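Search questions Search

Crease across middle of checked tablecloth, how to remove?

Cloth is a Wikley, green and white check, 102 cm wide. Stored folded since October. A crease remains after a cool iron. The care label is gone, so fibre content is unknown. 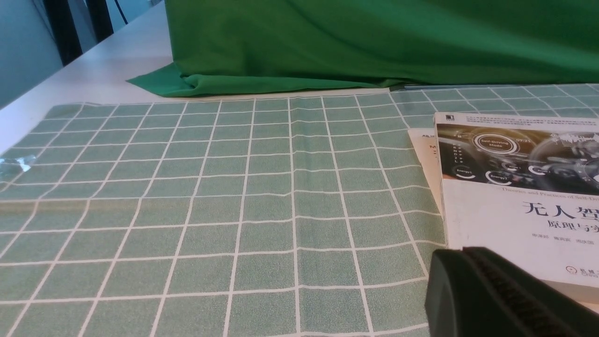 Checked cloth on the white table, green fabric behind.

2 answers

Test a hidden corner first. Mist with water, lay a cotton press cloth over the crease and press at medium for 6 seconds. Lift the iron between presses; sliding it will pull the check out of square. Let it cool flat. Store it rolled on a tube.

Just put a heavy platter on it. Mine's a Kurnach and the colour ran when I steamed it, so watch that.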